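Annick Caron
11 November 2023

Right, a few of you asked how I was getting on with the Ladska after all my moaning in October, so pull up a chair, I've got a pot of tea and I'm going to go on a bit. It's all going together in the back room, white tubes and white boards and a great heap of padding, and I have learned a few things that aren't in the leaflet.

For anyone who missed the beginning: it came to £89 in the sale with delivery on top, and I'd wanted one ever since I sat in Zulema Riquelme's and refused to get up again. Hers is the older model with the green covers. Mine is white all over, which I know, I know, with my family. But it was the only colour left at that price and I do love it.

First thing, and I'd say this about any flat-pack really, put something down before you open a single bag. I used to use old bedsheets but the little caps roll into the folds and you're on your hands and knees with a torch. Plastic sheeting is so much better, you can gather the whole lot up by the corners at the end, polystyrene crumbs included. 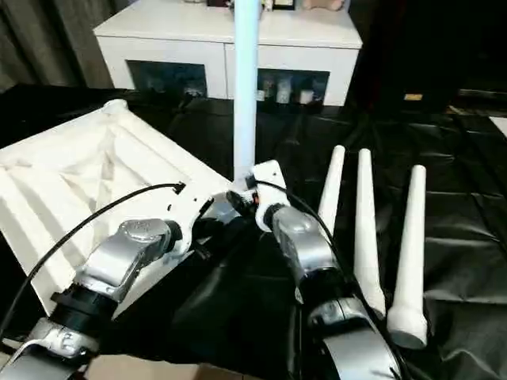 Start with the longest tubes while you've still got space to swing them! I didn't do that with the Wonitz wardrobe years ago and ended up feeding a pole in through the window (Mum still tells people at weddings). They're awkward things, far longer than they look in the box, and you want to stand one upright and look at it properly before you decide which end is which. I like having something with straight lines behind it, and the white cabinet does nicely for that, with the tube going up past the front of it you'd soon spot a lean. Then mark the bottom with a scrap of masking tape. Pencil rubs off on your hands and then on to everything else, ask me how I know.

Second thing. The leaflet. It's one enormous sheet folded like a road map and the drawings are lovely, very elegant, but they show each step from a different side, so by step four I'd turned it the full 360 degrees and was back where I started with a crick in my neck. In the end I photographed each drawing on my phone and flipped through them that way, which was so much kinder. You can zoom in on the fiddly bits too.

Third, and this is the one I'd have paid money to know. Do as much as you can with it upside down. I'm a right-way-up sort of person, I like to see it looking like the thing it's going to be, and for years I've been crouching underneath things with a screwdriver and dust falling in my eyes. Turn it over, board at the bottom, legs in the air, and let the weight of it do the work.

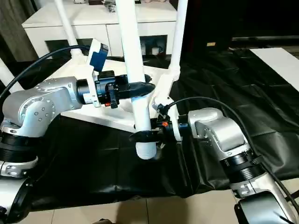 It does feel backwards and you have to remember that left is now right, so talk to yourself out loud if it helps (I do, constantly, the cat has stopped leaving the room). And only finger tight to begin with! Leave every joint with a bit of give until the whole section is together and then go round again. I nipped one up properly on my first go, very pleased with myself, and the next one wouldn't line up for love nor money. Undid it, had a biscuit, started again.

A word on the screw-on ends, as Zulema rang specially to warn me about them. Turn them backwards first until you feel the little click and then forwards. If it goes stiff straight away it's crossed, so don't force it, just back it off and try again. She split one of hers and had to write off to Dhillon for a spare, and it took about 4 weeks to come, in an envelope the size of a pillowcase.

Oh, and somebody asked whether the parts from the Brirkora range fit. I haven't got one so I can't swear to it, but my neighbour says the tubes are a whisker fatter. I'd leave well alone. 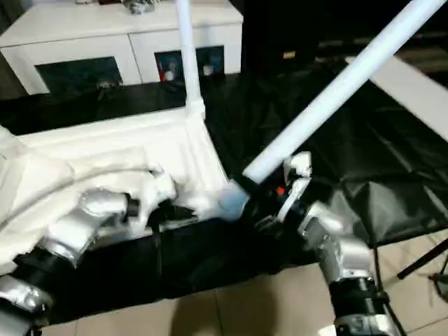 Annick Caron

Now, the padding. It comes squashed completely flat and it grows, my goodness does it grow, you turn your back and there's a snowdrift. I'd got it bunched up over the side of the low frame with its edge hanging down, and that's a good place for it as long as you've got sheeting underneath, which I had, all over the floor with only a strip of the beige tiles showing. White fabric on our tiles wouldn't last till teatime.

I do wish I'd left the padding in its bag for a day longer, mind. It gets in the way of your elbows when you're trying to fit the last tubes, and you end up cuddling it to one side. The leaflet puts it at step 13. I'd put it dead last, after the kettle.

Keep the spare caps, by the way. Old jam jar, label on it, back of the drawer. I've still got the Wonitz ones and the wardrobe went to my nephew ages ago.

I'll do another post about the covers once I've worked out which way the zips go, and if anyone has washed theirs at forty, please tell me how they came out before I try it.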